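Flower drive fills the old Kaseo office

I stopped by the old Kaseo office to see how the flower drive was coming along, figuring I'd stay ten minutes and write three lines. I stayed most of the afternoon. So, news first: the Okafor Reading Rooms are getting artificial flowers for their tables again this winter, the collection has already brought in 427 bouquets, and there's still time to drop yours off.

If you missed it last year, it's a simple idea. People donate the artificial flowers they don't have a spot for anymore, they get sorted and fluffed up at the office, and then they go out to reading rooms, waiting areas and a couple of clinics that don't have the budget (or the sunlight) for real plants. Last November the whole thing ended at 290 bouquets, and everybody was pretty happy with that. This year they passed it in the first week!

Nadiia Hutsuliak is running the sorting again. She used to do window displays for a department store and she has opinions about stems. "Everyone looks at the blooms," she told me. "I look at the bottom. If the stem end is a mess, it won't stand in anything." I had brought a bunch of my own from home, some very tired sunflowers, and she was polite about them. They're in the "maybe" box.

The good news for anyone with a soft spot for pastels is that this year's donations lean that way. Lots of pink, lots of cream, plenty of those fluffy blooms that look like peonies. Last year was mostly red roses and, for some reason, a mountain of ivy.

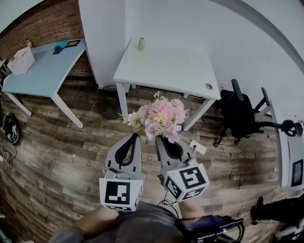

CEVOLOW, 10 November 2024 — My favorite is the pink, peach and white one, with the little cream and yellow sprays poking up at the top and pale buds off toward one side. I'd put it on my own kitchen table tomorrow. Nadiia has it down for the Ekel Street reading room, which got repainted over the summer and could use some color.

I like the office for this kind of work, too. White desks, a wood-look floor in browns and grays, a mesh chair if you need to sit down for a minute. Most people end up on the floor with their bouquets anyway. I did, and my knees let me know about it on the drive home.

There's a bit of a holdup with vases. The drive needs 147 more before the first delivery, and almost 62 of the ones already donated are too narrow for a full bouquet. Short and heavy is best. Tall glass ones look lovely but tip over the second somebody sets down a stack of magazines, so please keep those at home. Jars are fine if the labels are off — and I mean all the way off, including the sticky part.

If you're bringing flowers, give them a shake outside first. Dust is the big one. A hair dryer on the cool setting does a nice job on the fluffy kinds, and you can bend the wires back into shape with your fingers while you're at it. Leave off ribbons, glitter and anything scented. Single stems are welcome too, they get bundled with others in the same colors.

Drop-off is at the side entrance, weekdays from noon to six, through the end of November. Ring the bell and wait a minute, the sorting room is at the far end of the hall. Deliveries start the week after that, with the Okafor rooms first and the clinics right behind them. If you've got a car with a big flat trunk and a free morning, Nadiia would love to hear from you. There's a sign-up sheet just inside the door.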